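Inside the Robot Workshop: What Happens on an Open Day?

Have you ever wanted to meet a robot? Every September, the Sarndale Robot Workshop in Garnbridge opens its doors for an afternoon and lets everybody in, from babies in pushchairs to great-grandparents. Last time there were 241 visitors, and the queue for the arm tables went right past the bike racks!

If your school or family is going this year, read on and you'll know what to look out for.

What kind of robots are they?

When people hear the word "robot" they often think of a metal person who walks and talks. The robots at Sarndale are arms. They are bolted down, so they can't wander off, but they can bend, twist and reach in lots of directions.

Hold out your own arm for a moment. You have a shoulder, an elbow and a wrist, and they all bend. A robot arm has joints too, and each one is moved by a motor. When you want to scratch your nose you don't have to think "elbow up, wrist round". A robot does! Every joint needs its own instruction, many times every second, and all the joints have to work together or the arm ends up in the wrong place.

At the very end comes the gripper, which is the robot's hand. Most of the ones you'll meet have two jaws that open and close like a crab's claw. That doesn't sound like much compared with four fingers and a thumb, but try picking things up using only your thumb and one finger. You can do nearly everything (buttons are horrible, though).

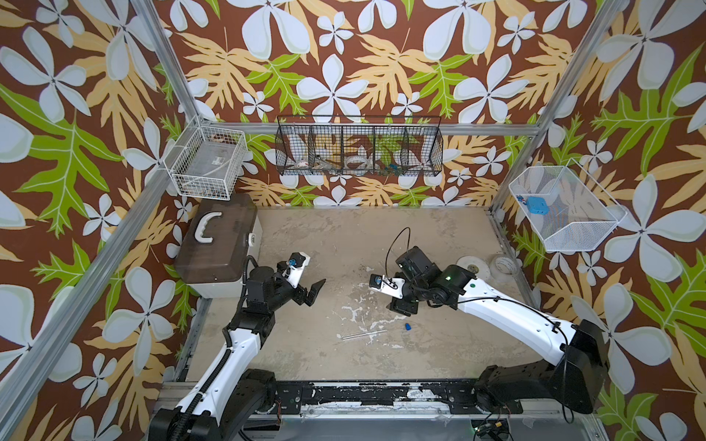

Two arms are much more useful than one. Think about taking the lid off a pen, or peeling a bit of tape off a roll. One hand holds still while the other does the pulling. Robots find this sort of teamwork very tricky, as each arm has to know where the other one is so that they don't bump elbows.

How does a robot see?

It uses cameras. Some robots have one fixed up high, looking down on everything like a seagull on a lamp post. Others have a little camera on the wrist, close to the gripper. Imagine having an eye on the back of your hand! You could look under the sofa for your lost sock without even kneeling down.

See-through things are hard for robot eyes. Glass and clear plastic let you look straight through to whatever is behind, and shiny spots can be muddling. You might like to ask one of the engineers about this, because they love talking about it.

How does a robot learn?

It practises, the same as you do with spelling or football. At Sarndale a person often steers the arms first, and the computer remembers every movement. Then they do it again. And again! One job, passing a small object from one gripper to the other, was practised 3149 times. The computer program that keeps track of it all is called Mullik, and it writes down the good tries and the bad ones, as both are useful.

Can I have a go?

Yes! There are 3 things to try:

The Gajdoš Table. Steer an arm with a handle and see if you can pick up a cork.
Be the Robot. Put on a blindfold and let a friend give you instructions. "Left a bit" is not as clear as you think.
Build a Gripper. Make your own from card, string and paper fasteners, and take it home with you.

Doors open at 2 o'clock. Tie back long hair, leave dangly scarves at the coat rail, and keep behind the yellow line when an arm is moving.

Words to know

Joint: a place where an arm bends or turns.
Motor: the part that makes a joint move.
Gripper: the part of a robot arm that takes hold of things.
Engineer: a person who designs, builds and mends machines.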